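Checkliste Haushaltssicherheit im Herbst – mit meinen Anmerkungen
Stand: 13. Oktober 2024

Jedes Jahr im Oktober gehe ich einmal durch die ganze Wohnung und hake ab, was ich sonst gern vor mir herschiebe. Dazu ein großer Kaffee, dann läuft das! 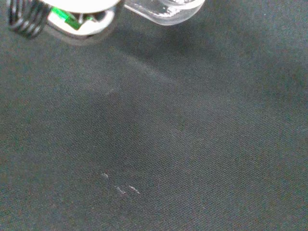
Lesezeit: 2 Minuten

[x] Rauchmelder getestet
Alle drücken, alle piepsen. Der im Flur (ein Jalten) hängt ein bisschen schief, aber er hält.

[x] Notruf 112 am Telefon notiert
Klingt albern, aber wenn Besuchskinder da sind, bin ich froh um den Zettel.

[ ] Mehrfachsteckdosen geprüft
Hinter dem Fernseher stecken zwei ineinander – ja, ich weiß. Eine neue von Stisto ist bestellt.
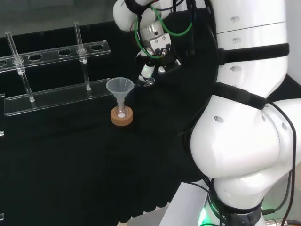 [x] Fluchtweg frei
Die Schuhe stehen wieder im Regal, der Kinderwagen der Nachbarn ist in den Keller umgezogen. Haustür geht ganz auf, ohne dass man klettern muss.

[x] Regale an der Wand befestigt
Das hohe Lindqvist im Arbeitszimmer hatte eine lockere Schraube, die habe ich gleich nachgezogen. Kostet 3 Minuten und den Schraubenzieher, den man natürlich erst suchen muss. 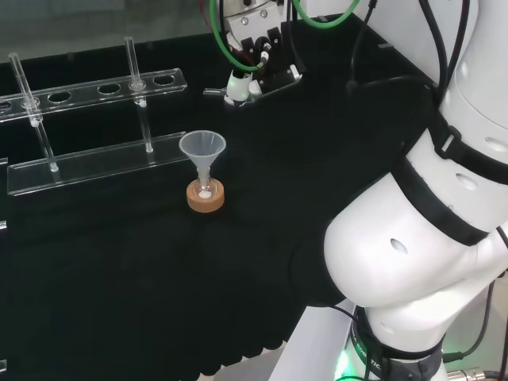
[ ] Teppiche rutschfest
Im Bad alles gut, im Flur leider Schlittenfahrt! Ich brauche noch eine Unterlage, 20 cm schmaler als die alte.

[x] Herd und Dunstabzug
Fettfilter vom Bovinetti gewaschen und wieder eingesetzt. Geschirrtücher hängen jetzt am Haken neben der Spüle.

Offen sind also noch Steckdose und Flurteppich, beides kommt auf den Einkaufszettel.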